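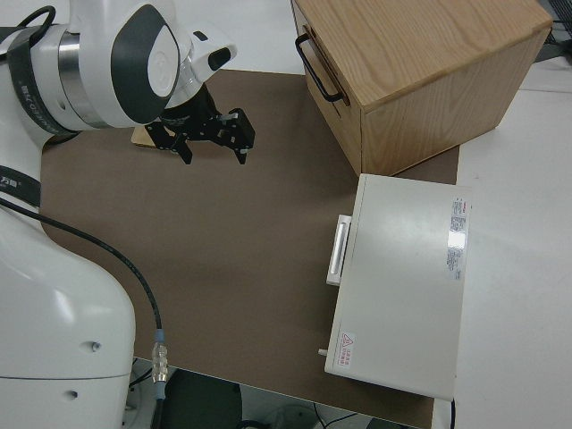
Holders of the Zulu collection should get their money back in ether and not in vouchers, wrote one of the first buyers on the project's message board on Tuesday evening's thread, and more than 30 other members put their names under the same request. The message came a few hours after Andholm, the studio behind the collection, told its community that the sale of new tokens is stopped.

Zulu is a set of non-fungible tokens which show small paper kites in different colours and patterns. It was released on the marketplace Pimix earlier this autumn. Each buyer paid for a kite without seeing it first, and the final picture was to be shown when the whole set was sold. This is a usual way to sell such collections, but it depends on the buyers trusting that the rare pieces are given out by chance.

The trouble started when a member of the community looked at the contract and saw that the file with all the pictures could be read before the sale was finished. Anybody who knew the address of the file could see which numbers belonged to the rare kites — the ones with a gold tail — and wait for the right moment to buy. According to the member's post, 12 of the 17 gold kites went to only 4 wallets. All of these wallets were opened in the same week.
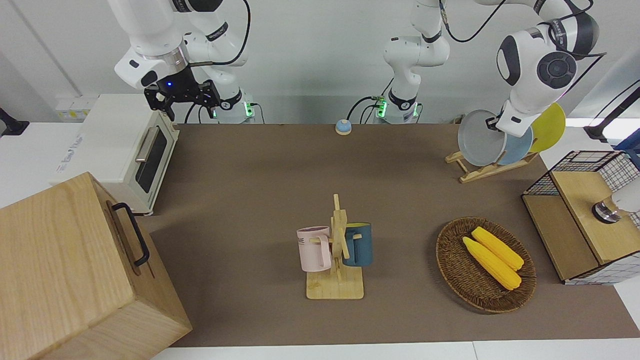 Andholm does not deny that the file was open. In a statement dated November 28, 2023, the studio says that the mistake was made when the pictures were moved to a new storage service, and that no person from its own team bought any of the rare kites. It has asked Pimix to put a warning on the four wallets. Pimix answered that it has hidden their offers for now, but it cannot take tokens away from a wallet, whatever colour they are.

As a first step, the studio offered every buyer a voucher for its next project, a card game with the name Timano. The offer was not received well. Many holders wrote that they have no interest in a game which does not exist yet, and that a voucher has no price on any market. Others would like to keep their kites and only ask that the gold ones be drawn again, this time with a random number which is published after the sale.

The studio now says that both ways are possible. Holders can vote with their tokens in the first half of December, one vote for each kite, and the votes of the four wallets will be left out. If the refund wins, it will be paid from the money of the sale, without the network fees. The cheapest kites on Pimix lost nearly half of their price after the news, and very few of them are changing hands at the moment.

Timano is still planned for next year. Andholm says that the contract for the game will be checked by an outside company before any sale begins, but it did not name the company.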